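Grelbridge Handheld Collection Kit - Equipment Planning Card

Status: draft 2, July 13, 2025
Maintainers: Thanakorn Phuthong (hardware), Salma Tazi (purchasing)

Scope

Parts list, quantities and budget rules for outfitting collection stations at the Amholm hall. Covers handheld grippers, head cameras, consumables, furniture and storage. Does not cover robot arms, training compute or operator pay. Arm purchases are in a separate sheet owned by the Metwally team.

Files

stations.csv - one row per station, with location code and power drop
parts.csv - one row per purchasable part, with supplier and lead time
spares.csv - stock on hand at last check
quotes/ - supplier quotes as received, PDF
rules.txt - the reorder rules below in short form

Unit of planning

The unit is the station. A station is one operator position with a full kit and a task surface. Budget is requested per station, never per gripper. Earlier sheets counted grippers, and the June request came in short on cables and mounts as a result.

One station kit contains:

2 handheld grippers, left and right
1 head-mounted camera with strap
1 camera per gripper
1 cable per gripper camera, plus one spare
printed fiducial markers, one set plus one spare set
1 hard case
task objects (see Furniture and props)

Cost

The current kit price from Drollell is 1,683 per station, before tax and shipping. The price includes grippers, cameras, first set of cables and the case. It excludes the head strap, markers and all props. Enter excluded items as separate lines in parts.csv with category "local".

The phase one request is for eight stations. Do not multiply the kit price by eight and submit that number. Add local items first, then spares, then freight. Salma will reject a request with the freight column blank.

Drollell quotes are valid for the month of issue. If approval slips past the end of the month, ask for a new quote and save it next to the old one. Keep the old file.

Spares

Item: finger pads and mesh lining
Rule: hold two sets per station
Notes: wear depends on task; check at every kit return

Item: gripper camera cable
Rule: hold one per gripper
Notes: the connector end fails first

Item: head strap
Rule: hold one per two stations
Notes: local purchase

Item: fiducial marker plates
Rule: hold one set per station
Notes: print in house, mount on flat plate only

Item: complete gripper
Rule: hold one left and one right for the site
Notes: swap on failure, repair off the floor

Reorder when stock falls below half of the held quantity. Small local parts under 100 per order go on the site card and do not need a quote.

Furniture and props

Household furniture is bought secondhand where possible. Minimum for a home-type station is one table with a cloth, two chairs and one side table. Surfaces should vary between stations. Identical tables bought in bulk are cheaper, but they reduce the use of the data, and the saving is small against the kit price.

Write the purchase source in parts.csv even for used items. Finance asks for it at year end.

Space and power

Ground floor only. The mezzanine is not budgeted for stations and has no power drops assigned to this project. Each station needs clear floor on at least two sides of the table for the operator to walk, and enough room for a second person to stand close when checking a kit. Charging is done at the desks, so no charger is included in the station kit.

Partitions are rented. Enter them as a recurring cost. 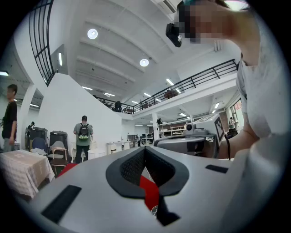 Figure 1. Ground floor furniture area, seen past the body of one gripper. At right, a second gripper in hand, with marker plate and camera.

Lead times

Kits: more than 8 weeks from purchase order, per the last Drollell confirmation
Local items: same week in most cases
Secondhand furniture: no fixed lead time, start early

Place the kit order before the furniture order. Furniture without kits takes up floor that is charged to the project.

Known gaps

- parts.csv has no column for import duty. Duty is currently folded into freight.
- Case dimensions in the Drollell quote do not match the storage sheet. Thanakorn is measuring.
- The spares rule for head cameras is not set. Use one for the site until there is a failure record.
- Two rows in stations.csv share a location code.

Changes

Draft 2: unit changed from gripper to station. Partition rental moved to recurring. Head strap moved to local.
Draft 1: first version, June.

Requests for changes go to Salma Tazi with the row number and the quote attached.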